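Progress note, open day + demo, Tarkance tabletop sorting project
To: Veronika Rácz
From: Dede Amoah
12th October

Veronika, quick one before the full report. Typing this between packing up and the train so forgive the state of it.

Open day went ahead as planned. 62 visitors through the demo room, which is the number on the sign-in sheet, a few people walked in without signing. Mostly local companies, two school groups, three people from Peltex who stayed most of the afternoon and asked the hardest questions. Marilou Galang ran the arm, Ernő Pintér did the talking, I did the door and the coffee.

Demo was the small household items task, the one in milestone 3. Arm picks things out of a bowl or puts them back in, everyday stuff, nothing made specially for it. We ran 45 minute sessions with a break between. Visitors could ask for items to be moved before a run and they did, a lot. Good for us, we'd only practiced a handful of layouts. 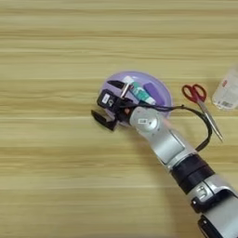 Toothpaste tube was the crowd favorite for some reason. It's also the one that gives us trouble, it turns in the grip when picked near the cap end. Marilou slowed the approach after the first session and it got better but I wouldn't call it fixed. Scissors we only allow with the blades closed, Emese's rule from the safety review, and we kept to it all day.

Things that went wrong. Lost one session almost completely to a calibration problem after someone leaned on the table. Ernő filled in with slides. Recalibrating took far too long and we need a shorter routine before the next one. Also the room is too small, people at the back saw nothing. A screen would of helped, Peltex said the same.

Logged runs: 629 picks up to yesterday, target for this period was 800. So behind. Most of the gap is the two weeks waiting on the replacement cable. Open day runs not added in yet, Marilou is still going thru the logs and I don't want to give you a number that changes.

Money: within budget for the period. Only extra was table hire, receipts coming seperately. No change requested.

Next:
- Emese Takács to write up the calibration steps, short version
- new layouts, incl. the ones visitors asked for
- Peltex want a second visit with their own items, I said yes in principle, need your OK
- second open day in March, bigger room if we can get it

Can you confirm the Peltex visit by email? They're waiting on a reply from me.

Dede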